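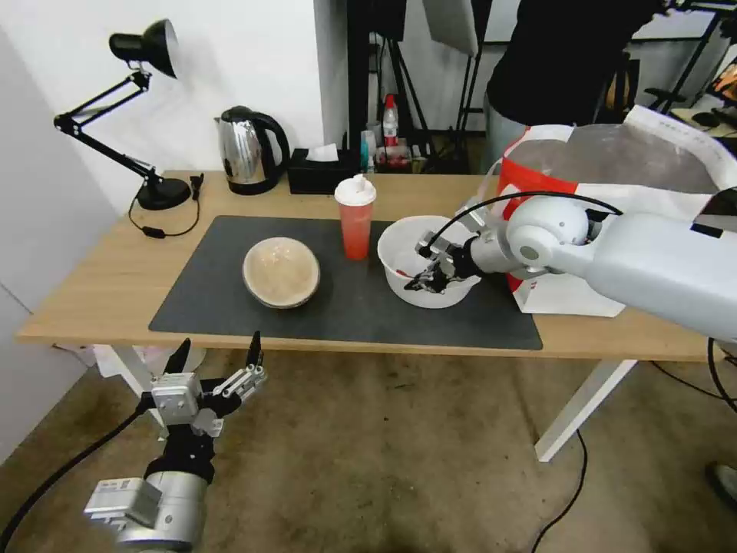
用接触边界切分双臂示教数据

作者：Maëlys Deschamps、Alistair MacAulay
最后更新：2026年5月20日

本页讲如何把一条完整的双臂示教录制切成带标签的动作片段，并用这些片段训练阶段分类器。方法在 Nesska 工具包里实现，适用于头部视角加关节数据的录制。读者需要会用命令行，手上有至少一批已经对齐时间戳的数据。遥操作本身的搭建见 Fallar 平台手册，本页不重复。

为什么按接触边界切

常见的做法是按固定时长切窗。固定窗实现简单，但一个窗口里经常混进两种动作：前半段手还在接近碗，后半段手指已经合上。分类器在这种样本上学到的东西很模糊，推理时阶段标签会来回跳。

我们的做法是先找接触开始和接触结束的时刻，以这些时刻为边界，再给边界之间的片段打标签。边界由关节电流和手指开合角共同决定，图像只用于复核。这样得到的片段长短不一，训练时需要做一次重采样，后面会讲到。

阶段定义

桌面任务目前使用下面这套标签，名称在配置文件里可以改，含义请保持一致：

空闲：手张开，不接近任何物体。
接近：手朝目标物移动，手指尚未接触。
抓持：手指与物体接触并保持闭合。
搬运：抓持状态下手腕位移超过阈值。
放置：物体已受支撑，手指尚未松开。
撤离：手指松开后离开物体。

左右手分别标注。一只手在抓持时，另一只手往往处于空闲，这种组合在数据里很多，不要把两只手合并成一个标签。早期版本合并过，结果左手的空闲段全部被右手的标签盖掉，后来重标了一遍。

抓持阶段还有一个附加字段，叫抓持部位，取值为“碗沿”“碗内”“杯身”或“其他”。同样是对碗操作，手指伸进碗里取东西与捏住碗沿移动整只碗，电流曲线差别很大，放在一起会拉低边界检测的精度。

第一步：检查录制

先运行完整性检查：

nesska check --input data/raw --report check.txt

报告会列出丢帧、时间戳倒退和关节数据缺失。连续丢帧超过6帧的录制直接排除，不要插值。短于这个长度的缺口由工具自动补齐，补齐的位置会写进元数据。

时间戳倒退一般出现在录制程序中途重连之后。把倒退点之前和之后拆成两条录制，各自重新编号，然后再跑一次检查。

第二步：计算接触信号

nesska contact --input data/clean --hand both

工具对每只手计算一条接触信号，取值在零和一之间。计算时用到三组输入：手指电机电流、开合角的变化率、手腕速度。电流先减去空载基线，基线从每条录制开头手张开的那一段估计，所以录制开头必须留一段静止时间。操作员容易忽略这一点，启动录制后马上就动手，这样的录制需要在配置里手动指定基线段。

更换指尖垫或重新装手之后，旧基线不能沿用，请重新录一条空载数据。

第三步：检测边界

nesska segment --signal contact --min-gap 6

接触信号上穿高阈值记为接触开始，下穿低阈值记为接触结束。用两个阈值是为了避免信号在单一阈值附近抖动时产生大量碎片。间隔小于 min-gap 的两个边界会被合并。

薄壁物体要特别注意。捏塑料碗的碗沿时，碗壁会有形变，电流上升得慢，检测到的接触开始会比实际时刻晚。遇到这类任务，把高阈值调低一档，再在复核时看边界是否提前到了接近阶段。带盖的杯子没有这个问题，用默认值即可。
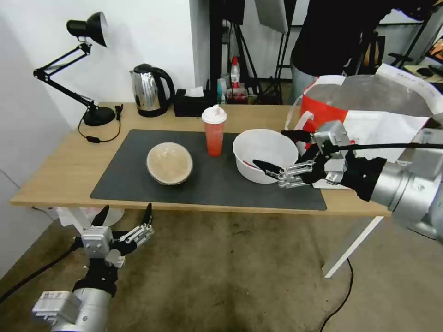 第四步：人工复核

打开复核界面：

nesska review --session 任意会话编号

界面左侧是头部视角画面，右侧是两只手的接触信号和当前标签。用方向键在边界之间跳转，按住 Shift 可以逐帧微调。复核时只看边界前后的一小段，不必从头播放。

复核规则如下。

手指挡住接触点时，以信号为准，不要凭画面猜测。头部视角下这种遮挡很常见，手指一旦绕到碗的另一侧，接触面就看不到了。

画面与信号明显不一致时，打上“存疑”标记，交给第二个人看。Anatole Perrin 和 Rosine Besson 负责本组的二次复核，其他组请自行指定。

物体在手中滑动但没有脱手，仍然算抓持，不新增边界。

背景里的人员走动不影响标签。如果有人的手进入操作区域，整条录制标为排除。

手碰到桌垫也会产生接触信号，尤其是手伸到碗底附近或者贴着桌面接近的时候。目标物没有被夹住的，把这一段改回接近，并在备注栏写“触桌”。

第五步：导出和重采样

nesska export --format clips --length fixed

导出时每个片段重采样到统一长度。短片段做线性插值，长片段做均匀抽取。图像不插值，取时间上最近的一帧。原始长度保存在 duration 字段里，训练时作为额外输入。去掉这个字段以后，放置和撤离两类的混淆会明显增加。

划分训练集和测试集时，以整条录制为单位。同一条录制里的片段，台灯、水壶、纸巾盒这些背景物品的位置几乎一样，拆到两边会使测试结果虚高。物体摆放相同的几条录制也应当放在同一侧。

第六步：训练分类器

分类器是一个小型时序卷积网络，图像特征由冻结的编码器提取。默认配置在 configs/phase_base.yaml 里，一般只需要改数据路径和标签文件。左右手共用权重，左手的图像和关节数据先做镜像。如果两只手的型号不同，关掉共享：

share_hands: false

训练时按类别做加权采样。空闲段数量最多，不加权的话模型会偏向空闲，短促的放置阶段几乎不会被预测出来。

我们的结果

Clerberg 实验间采集的数据经过检查后保留103条录制，其中29条作为测试集，其余用于训练。训练用两个随机种子各跑一遍，结论一致：按接触边界切分的模型，阶段标签跳变比固定窗模型少，边界位置也更靠近人工标注。差别最大的是抓持到搬运的过渡，接近阶段的差别最小。

有两种情况没有改善。一是双手同时接触同一个物体，两条接触信号会互相影响，一只手松开时另一只手的电流会突然变化，容易被误判为新的接触。二是从深碗里取小件，手指与碗壁和物件先后接触，现有信号分不开这两次接触。我们试过加入指尖压力通道，数据量还不够，暂不给出结论。

常见问题

边界数量异常多。先看电流基线。基线偏低时，手臂自重引起的电流波动就足以越过阈值。

边界整体偏移。多半是图像与关节数据没有对齐。用 nesska sync 重新估计延迟，再从第二步开始重跑。

左手全部被标为空闲。若左手在该任务中没有参与，这是正确结果；若有参与，检查 --hand 参数是否写成了 right。

导出时提示标签缺失。复核界面里还有“存疑”片段没有处理，处理完再导出，或加上 --skip-uncertain 跳过。

旧版标签文件无法读取。Picard 格式的标签要先转换，命令为 nesska convert --from picard。转换后抓持部位字段为空，需要补标。

版本说明

双手独立阈值计划在八月的版本中加入，届时 segment 命令的参数会有变化，已有的配置文件仍可读取。采集规范的修改意见请发给 Apolline Riviere，附上会话编号和边界所在的帧号。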